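Arms and the breakfast table — our first weeks on the Rondinville floor

Posted by Stavros Softić, Mar 9, 2025

Hello again! I said I'd put something up once the new arms had settled in, and quite a few of you in the Bellini office have been nagging me (fair enough), so I've finally sat down with a cup of tea to do it. For anyone new, I'm on the table team at Zondimport, which used to mean I set things out and put things away all day, and now means I set things out and watch two arms have a go at putting them away.

It has changed the job more than I expected. My back is happier, I'll say that much. I walk less and look at screens more, and I've had to learn the Privside software, which I grumbled about for a good fortnight and now rather like. The odd part is how quiet the mornings are. We used to natter over the tables while we worked, and these days each of us is minding our own pair, so we've moved the nattering to a longer tea break — management agreed to five extra minutes and we take every one of them.

More pictures when I get round to sorting my phone out. For now there's just the one, from the breakfast table.

Breakfast is the layout I'd have picked last, if anyone had asked me, as it's all awkward shapes and things that roll. I set it out myself most days and I've got fussy about it, I move a plate a little and then move it back. The cereal box is the bit I always stop to watch, and there it is up over the middle of the table, on its side in the right-hand gripper, with the plates underneath and the toaster at the back. I used to pick up a box like that without a thought! Now I catch myself at home in the kitchen, looking at where my fingers go.

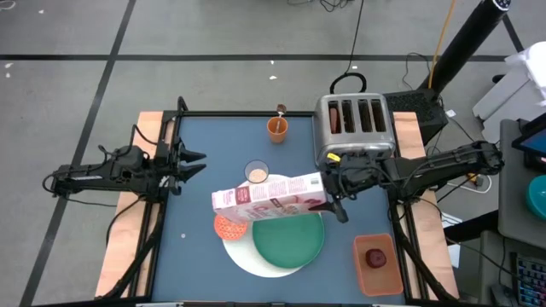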